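Packing firm moves hand packers into training roles as automated lines expand

Brinance, the contract packing company, has confirmed that a third automated line will enter service at its Dasden site in January, and that staff from the hand-packing hall will be offered retraining before the line starts. The company employs 300 people at the site, most of them on packing, sorting and returns.

The two lines already running handle rigid cartons and jars. The third is intended for soft goods: sachets, film-wrapped items and small pouches, which have until now been packed entirely by hand. The company lists 856 separate products in this group. Many of them change shape when lifted, and clear film has proved difficult for the camera systems fitted to the first two lines.

To prepare for the new line, Brinance has set up a small team of experienced packers who spend part of each shift working with hand-held grippers. The movements they make are recorded and passed to the engineering firm Mudaliar, which supplies the control software. Seven packers have joined the team so far. They remain on their existing grade and receive a supplement for the hours spent on recording work.

Jarosław Cieślak, who leads the team, worked in the hand-packing hall for 11 years before taking up the post. He said the packers had been asked to work at their normal pace and to use the methods they would use on an ordinary order.

"A sachet that has slipped flat against the table is a nuisance for anyone," he said. "You learn to take it by the edge, and you learn how hard you can press before the seal goes. We had never written any of that down. The engineers asked us to explain it and we found it was easier to do it."

Recording takes place at a table, away from the main conveyors, with the grippers held in the hand. Clear packaging is among the materials being worked on at present.

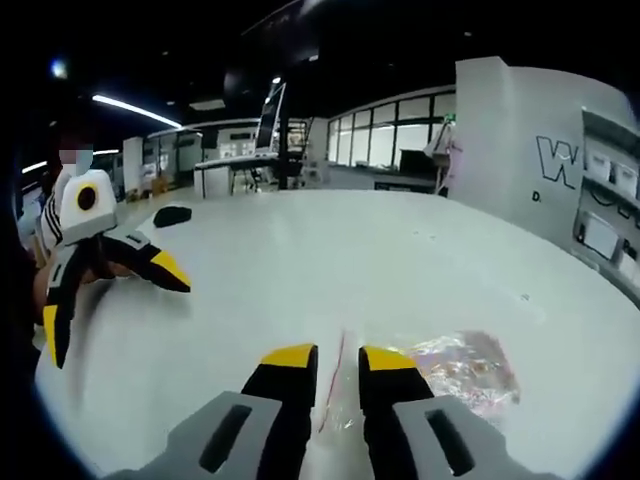

Will packers lose their jobs when the third line opens?

The company has given a written undertaking that there will be no compulsory redundancies at Dasden as a result of the third line. Posts in the hand-packing hall will fall as people leave or move to other work, and those that become vacant will not all be filled. Staff who wish to stay in hand packing may do so while orders requiring it continue.

Under the agreement reached with staff representatives, every packer whose work is affected will be offered a place on a retraining course called Plakora. The course covers line supervision, fault clearing, basic maintenance and quality checking. It is taken in paid time and is assessed at the workplace, with no written examination. Those who complete it may apply for line attendant posts, which are one grade above hand packing.

Staff representatives welcomed the undertaking but said that several matters were still open. The first concerns shift patterns. The automated lines run through the evening, and attendants will be expected to cover a late turn ending at 10 pm. Many of the present hand packers work daytime hours only, in some cases on account of school times or the care of relatives, and they have asked for a fixed share of day posts to be kept for them. The company has said it will publish a draft rota before places on the course are allocated.

The second concerns the recordings. Representatives asked that material gathered from packers should not be used to set individual targets or to compare one worker with another. Brinance has agreed to this in principle. The wording now being discussed would limit the use of the recordings to the development of the line, would require faces to be obscured in any material shown outside the team, and would allow a packer to leave the team at any time without giving a reason.

Physical strain was also raised. The hand-packing hall has a long record of wrist and shoulder complaints, and the company expects these to fall once the most repetitive orders are moved to the line. Representatives have pointed out that holding a gripper for long periods is tiring in its own way. Recording sessions are therefore broken up during the shift, and the site nurse will review the arrangement with each member of the team.

Mr Cieślak said that opinion among his colleagues was mixed. Some had applied for the course as soon as it was announced. Others, particularly those close to retirement, saw little reason to change. "There are people here who like the bench and are very good at it," he said. "I would want them to be asked what they think when the line is running, because they will notice what is wrong with a pack before anyone else does."

During its first months the third line will operate alongside the hand-packing hall, with a limited number of products transferred at a time. Packs from the line will be checked by hand before dispatch, and any product with a high rate of damaged seals will return to the benches until the fault has been dealt with.

Applications for Plakora are open to all permanent packing staff at Dasden. Agency workers who have completed their qualifying period may also apply. Forms are available from shift managers and from the staff office.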